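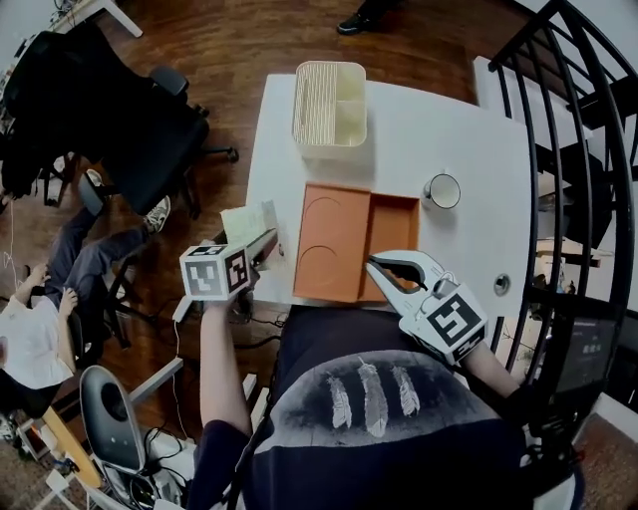

Week 2: running a test server without losing your mind

Right, so last week we got Grivmont compiling (most of you, anyway) and today I want to talk about what happens when you let real players in.

Keep two copies of the database. I mean it! When Naheed Rizvi and I ran the Okona server in July we had 438 accounts on the first night, and one bad item script wiped the storage chest of every single one. We had a backup from teatime, so people grumbled and carried on.
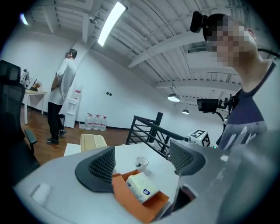
White tissue pack in an open orange box, with a clear glass cup just beyond.

Bug reports next. Ask for the map name, the character level and the exact words of the error, and put those three boxes at the top of your form. Our old forum had 1,832 posts and I'd say most of them were "it crashed lol".

Player cap: start at 64 and leave it there for the first weekend, even if people moan in chat (they will).

For the lab, log in to the Ghauri machine, break the spawn table on purpose and then restore it. Adeel Rajput has the passwords. Bring your change log on paper please, I like scribbling on them.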